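Let the Club Pick Up Trash

Our school board will soon decide whether the robotics club at Akbridge keeps its money for another year. The amount is $2,000. I have helped with the club for two seasons, and I think the board should say yes. I also think the club should stop spending most of that money on the Druvow Cup.

The Druvow Cup is a good event. Students build a machine that stacks foam blocks on a flat mat under bright lights, and the team with the highest score goes home with a plaque. Our team came in 13th last July and worked hard for it. But the blocks are all the same size. They are all the same color on each side of the field. By the second month, the students know exactly how a block will behave, and from then on they are mostly shaving seconds.

The other project gets less attention. Last fall a few of the younger students asked if they could work on sorting trash. They called the project Plinness, a name I never got a clear explanation for. The task is simple to state. Pick up a piece of litter with a two-fingered gripper and drop it in a basket. Do it again with the next piece, which will be nothing like the first one.

They keep a log. As of this week it has 483 tries in it, with a line for each one saying what the item was and what went wrong, if anything did. I read the whole thing over a weekend. Bottles roll. Plastic bags fold up or catch on something else. A wrapper that gets pinched at one end swings around and misses the basket. One student wrote "too floppy" nine times in a row and then changed the angle of approach.

That log is better schoolwork than anything we have brought back from the Cup. It shows students finding a problem, writing it down and trying something different. They had no rule book and no points table.

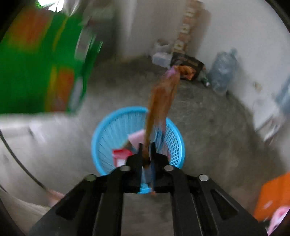
Some parents have told me that colleges know what the Druvow Cup is and have never heard of Plinness. I understand the worry. A student who can explain 483 tries has plenty to put in an application, though, and the Cup takes only the six students on the travel team. Anyone who shows up can work on trash.

It is also cheaper. The Cup entry fee, the field kit and the bus take most of the budget before a single part is bought. Wrappers and bags cost nothing, and a basket costs very little. What the Plinness students need is spare motors, a second Jin controller board and a room that stays open until five.

My proposal is to split the money evenly for one year. The travel team would have to skip one of its regional events. At the end of the year the board can read both sets of notes and decide from there.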